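So the semifinal of Plitasach aired last night and I have barely slept. I've been watching this baking competition since its very first season, back when the contestants worked in a parking lot under tents, and I can't remember an episode that had me up off my seat that many times!

For anyone just joining, here's the setup. Two teams are left, Bellamy and Nomura (the teams are named after the two kitchens they train in), and each one gets four hours to build a dessert table for 153 guests. The guests vote with little wooden tokens. The judges get a say too, but the tokens count double this year, a change I complained about in September and now completely love.

Bellamy started badly. Their first batch of choux went flat, they lost most of the first hour, and you could hear the whole studio groan. Then they threw out the plan and went with a plum and black pepper tart that nobody on the team had practiced at that size. I was yelling at the TV. Nomura looked calm the entire time — maybe a little too calm — and their citrus layer cake was gorgeous, all clean edges and tiny candied peels. I would eat that cake for breakfast every day of my life.

The vote came down to the last row of tables, and Bellamy took it. The plum tart did it! I rewound that moment three times.

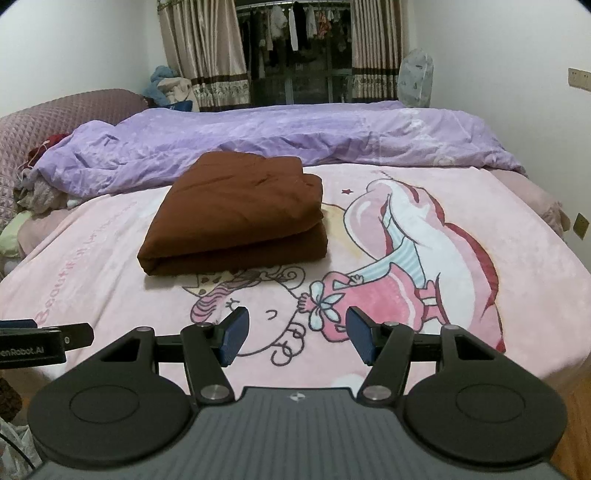
Marisol wrote in the comments on my last recap that Nomura should have won the quarterfinal by a mile and that the token rule rewards big flavors over careful work. I see the point, and last night's cake is a good argument for it. I still think a room full of hungry people is the best judge there is.

The final is live from the Prernidska theater, which seats 2,000, and they're letting the audience vote from their seats. I entered the ticket drawing twice (once for me, once for my sister). My prediction is Bellamy by a hair, if they leave the choux alone.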